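Search this site
Go
Lill School of Household Practice
Course handout, Unit 4: Table Linens and Printed Covers
Posted in October by the Textile Care Section

Purpose of the unit

This unit covers the selection, laying and smoothing of cloths on work and dining tables. Students are expected to read the handout before the practical session and to bring a tape measure. The practical session is worth 40 points of the 70 available for the unit.

4.1 Selecting a cloth

Measure the table top first, and then add the drop on each side. The school's standard drop is 10 inches for dining tables. A work table may be given a shorter drop, so that the cloth does not catch on the knees of a seated person.

Printed cloths require additional thought. A small repeating pattern may be laid in either direction. A pictorial print has a top and a bottom, and the student must decide which side of the table it is to face. Reproductions of paintings are now common in this category, and the Corkex and Tretska sample books in the linen room both contain several. Dark grounds show lint and pale thread readily -- brush them before inspection.

4.2 Laying and smoothing

Bring the folded cloth to the center of the table and open it outward. Align one edge before adjusting the others. Smooth with the flat of the hand, from the middle toward the sides, and lift the cloth to reposition it if a crease will not move. Dragging a cloth by one corner distorts the weave and is marked down.

Metal tools and fittings should be set down gently. A narrow tip can pull a thread, and a pulled thread in a printed area is difficult to conceal.

The cloth with Van Gogh's starry night over a river carries its golden stars across the upper part of the fabric, against dark blue, and these serve as a useful guide when deciding which way the print is to face.
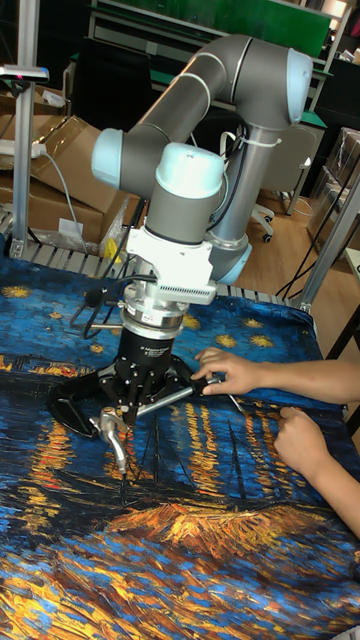 4.3 Care after use

Shake the cloth outdoors and check both faces for marks. Treat spots from the reverse side. Wash printed cloths separately in cool water, using the Grirnex liquid supplied in the laundry room, and do not wring them. Iron on the reverse while slightly damp.

Store large cloths rolled on a tube, with the printed side outward. Folded storage is acceptable for short periods -- refold along different lines each month.

Preparation for the next session

Write one page on the choice of a pictorial cloth for a table in your own home. Include the measurements of the table and the drop on each side. Papers are due at the start of the session.

Share (10)
Comments (0)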